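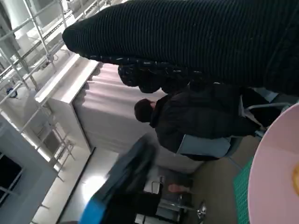 Search this blog Type and press enter

I came off oxycodone last year after a knee replacement, and a few readers have asked me to write down how it went. I'm not a doctor or a pharmacist. My prescriber worked out the schedule with me and yours should too.

The surgery was in April. I went home to Neltthorpe with a box of tablets, a sheet of exercises and a bag of frozen peas from my neighbour Lesia. The sheet said to take a tablet before physio and another at night if needed. For the first fortnight I needed them. After that I was taking them mostly out of habit, and I didn't notice the change until I ran out over a long weekend.

By the second evening my nose was running and I couldn't keep my legs still. I thought I had the flu. Felicja Wysocka, the pharmacist on the main street, asked me three questions when she opened and told me what it was. I'd been on a modest dose the whole time and it had never crossed my mind that my body would mind stopping.

My doctor put me back on a smaller amount and brought it down in steps. Each step lasted a week. If a week was rough we held at that level and didn't go back up. We held twice. I kept a notebook with the time of every tablet, and my sister Assunta kept the box at her place and gave me a few days' worth at a time. I was a bit sour about that at first — I'm 61 and don't enjoy asking for my own medicine — but it took the decision out of my hands at two in the morning.

Sleep was the worst of it. I had stretches of lying awake, then sweating, then getting up to make toast. Walking helped a little. So did a hot bath, once the wound had healed enough that I was allowed one. Coffee after lunch made it worse, so I stopped having it.

Constipation I will mention only because no one likes to. Ask for something for it on day one. Don't wait until day five as I did.

The whole thing took me 101 days from the operation to the last half tablet. The knee still ached after that. I took plain paracetamol for it and checked the label on everything else in the cupboard, as a couple of the cold and flu products had it in them as well. It's easy to double up without meaning to.

Leftover tablets went back to Felicja in the original box. Most pharmacies will take them. Don't put them in the bin or down the toilet, and don't hang on to them for the next sore back.

The knee bends well enough now for stairs and the garden. I can kneel on a cushion for a few minutes but I wouldn't call it comfortable. The other one is due to be looked at later this year, and I've already asked for the taper to be written down before I go in.

Last updated: Saturday, January 15, 2022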